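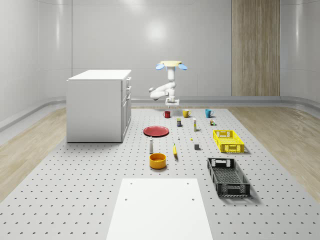
Figure 1. The simulated packing bench, with the arm over the row of mugs.

Week 5 handout: Work After the Arm Arrives
Tutor: Khải Ngô

Welcome back! This week we get to the part of the course I look forward to most, where we stop talking about automation in general and look at one bench and the people who work at it. Our case is Billness, a homewares returns depot with 48 people on the floor. Before buying anything, Billness had the bench modelled on a computer, and all four figures come from that model.

Returned goods arrive mixed up. A packer picks up an item, decides what it is, checks it and puts it in the right crate. On a busy shift one packer handles 200 items. Before reading on, write down every decision you think is hidden in that one sentence. You will probably run out of room!
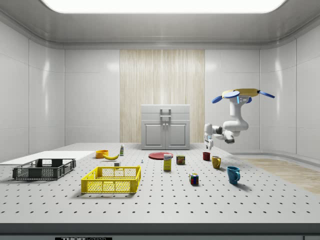

Figure 2. Crates to one side, mugs to the other. Note the gripper above the dark red mug.

A mug has a handle, a banana is soft, a plate lies flat and gives fingers very little to grab. Packers deal with all this without thinking, and it is a real thrill to see how much skill comes to light once somebody tries to write it down for a machine. The term for this is tacit knowledge (see the Surklow reading, pages 30 to 40).

At Billness the packers were asked to help lay out the modelled bench. They argued for days over where the crates should go – a great sign, in my view. Reach matters to an arm just as it matters to a shoulder.
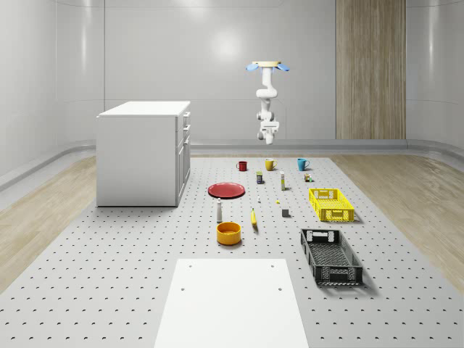

Figure 3. Wider view of the bench, with the cabinet at left and the gripper open.

What changes for people? Under the Billness plan, the repeated lifting goes to the arm. Judging damage stays with the packers, and so does anything odd. A new role, bench lead, looks after two arms and earns a higher rate. Some packers were keen. Others worried that the chat across the bench would go, and that the pace would be set by something that never needs a cuppa. Take both views seriously in your answers.

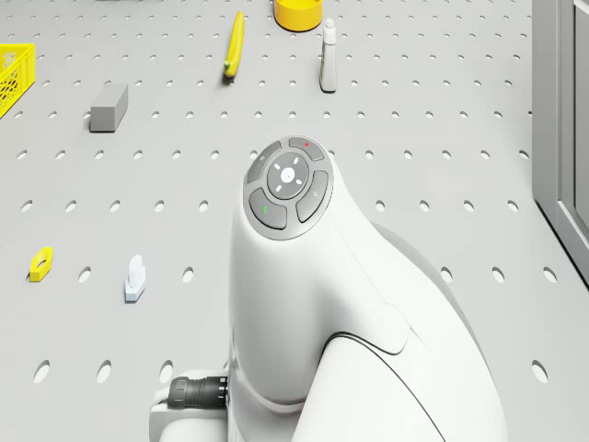 Figure 4. Close view of the arm, showing the round panel with its ring of buttons.

Think about who gets to press the buttons. At Brandeck, our case from week 3, only the supervisors were trained, and every small stoppage meant a wait. Billness wants every packer trained by August.

For the tutorial
Bring one task from a job you have had and split it into steps. Mark the steps you would happily hand over and the ones you would fight to keep. Half a page is plenty, due 4th July.

Reading: Surklow, chapter 2. The Vũ chapter on job design is optional, but it's a cracker.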